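Visit report: Plullance manipulation lab, Skurnambridge
Kartini Manurung

The Plullance lab opened its doors on January 25, 2023, mainly to people who had read the group's July report on two-handed demonstrations and wanted to see how the data had been gathered. I went for the same reason. The lab sits up a flight of stairs at the Skurnambridge site, and the tour was led by Danang Ngau.

The question in the report is narrow. If a person demonstrates a task with a pair of hand-held grippers, and a robot is later trained on the recordings, how much does it matter that the two grippers are located in a shared frame? The group compared two versions of the same training set. In the first, each gripper's path was stored relative to its own starting point. In the second, the pose of one gripper relative to the other was added at every time step. Everything else was held fixed: same network, same 785 demonstrations, same robot.

Each version was then tested over 300 trials. Ngau put the results on a slide and spent longer on the failures than on the successes. With separate paths, most failures came late in the reach, when one finger arrived before the other and pushed the object out of line. With the relative pose added, this kind of failure became rare. What remained was mostly a matter of height - fingers closing slightly above the rim of a low object.

After the slides we moved to the recording area, where the work is done at a round table. Position is taken from printed square markers fixed to the grippers.

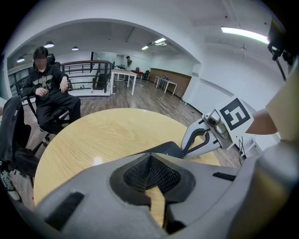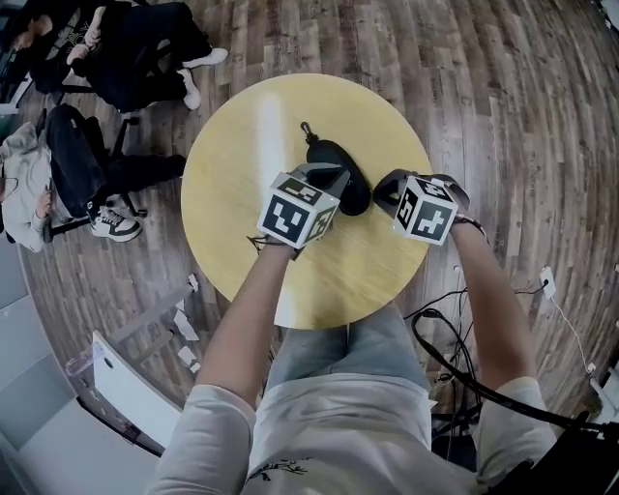 Tirta Teoh asked what happens when a marker is turned away from the camera. Ngau's answer was that short gaps are filled from the motion on either side, and that a recording with a long gap is dropped. The threshold was set by hand and has not been tested properly. I would have liked to see a plot of it, as the choice could favour slow, careful demonstrations over quick ones, and the report does not discuss this.

Nabila Pangaribuan thought the comparison was fair but the range of objects too small, and said that a similar test at Dusville had shown a much weaker effect once soft items were included. A cloth held at two corners, in her view, puts up with an error in relative pose that a rigid tray would not.

Ngau accepted the point. A second set of 349 demonstrations with soft and jointed objects has been recorded but not yet used for training. He would not guess at the outcome.

The last part of the visit dealt with calibration. The offset between marker and fingertip is measured once per session, and a change of finger means measuring again. The procedure is written up in the appendix to the report, though the diagram there shows an older finger shape. A corrected version is due with the soft-object results.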